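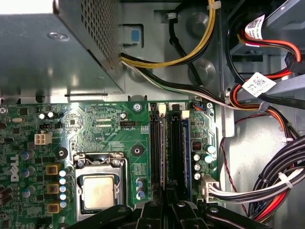 Tovar 100-Piece Computer Repair Kit
Reviewed by Montserrat Bañuelos, November 2023

I bought the Tovar kit in April to replace a Monar set I had used until most of the Phillips bits were rounded off. Since then it has been used on a few laptops, a printer, and an old Dell desktop that I have taken apart and put back together more than once. I paid full price for it at Clumstead Hardware.

What you get

The box says 100 pieces and that includes everything, down to the little suction cup and each plastic pick. Most of the pieces are bits. The rest are the driver handle, an extension shaft, a flexible shaft, tweezers, two spudgers, a wrist strap, and a magnetic mat. The whole thing weighs 795 grams in its case by my kitchen scale. It fits in a desk drawer but not in a laptop bag pocket.

The bits

The Phillips bits are good. I use PH2 on desktops more than anything else in the kit, and after seven months the one I have still has clean edges. It seats well in the case screws and in the screws that hold the motherboard down. The magnet in the driver is strong enough to hold a case screw sideways. It will not hold one if you bump the shaft against the power supply on the way in, so go slow there.

The Torx bits are fine in the sizes I have tried. The smallest flat bit chipped the second time I used it. I was prying with it, so I don't blame Tovar for that.

Bit labels are printed on the foam tray and also stamped on the bits. The stamping is shallow. I have to hold them under a lamp to tell PH0 from PH1.

The driver and shafts

The handle is aluminum with a spinning cap. It is comfortable for long jobs. The extension shaft is the reason I would pick this kit over the Monar, which had a short one. On a desktop board there is often a screw close to the power supply or up by the top edge, and a long thin shaft gets to it without taking anything else out. The flexible shaft bends too easily to be of much use on a tight screw. I tried it three times and went back to the straight one.

The spudgers and tweezers

This is where I have mixed feelings. The flat spudger is good for the latches on memory slots if your fingers don't fit. The white latches on the Dell open with a light push and the spudger doesn't mark them. It is also handy for the clip on the four-pin CPU power connector, which on most boards sits in a spot where you can't get a thumb on it.

The tweezers are weaker. They are fine for picking up a dropped screw. For small plugs they are too pointed and the grip is narrow, so the plug turns as you bring it to the header.
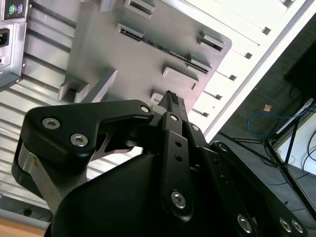
A small multi-pin plug needs to be held by the sides of its body, close to the end but clear of the part that goes in, and kept straight the whole way. The Tovar tweezers can't do that. I ended up using a pair of flat-nosed Luster pliers from my sewing box with tape over the jaws, and they worked better than anything in the kit. If Tovar put in a pair of blunt, wide tweezers and took out some of the picks, I would have nothing to complain about in this section.

Be careful around the capacitors with any metal tool. They stand up higher than you think when you are looking straight down at the board, and there are usually a few right beside the CPU socket.

The mat and strap

The magnetic mat is marked off in squares and you can write on it with the pen. It holds case screws well and laptop screws a little less well. My pen dried out in June. The wrist strap has a decent clip and a cord long enough to reach from the chassis to wherever I am sitting.

The case

Zippered, with stiff sides. The foam tray has started to come away from the lining at one corner. The elastic loops that hold the spudgers are loose now and they slide around when I carry it.

Things it doesn't have

No thermal paste and no cleaning wipes, so if you plan to take the heat sink off the processor, buy those first. No flashlight either. You will want one, especially for reading the labels printed on the board for the power switch and reset switch pins. There is no nut driver big enough for a stuck standoff.

Would I buy it again

Yes, for desktops. The PH2 bit, the long shaft, and the flat spudger cover most of what I do inside a tower. For phones and small laptops I would look at something with finer tweezers and better stamping on the small bits. I give it four out of five.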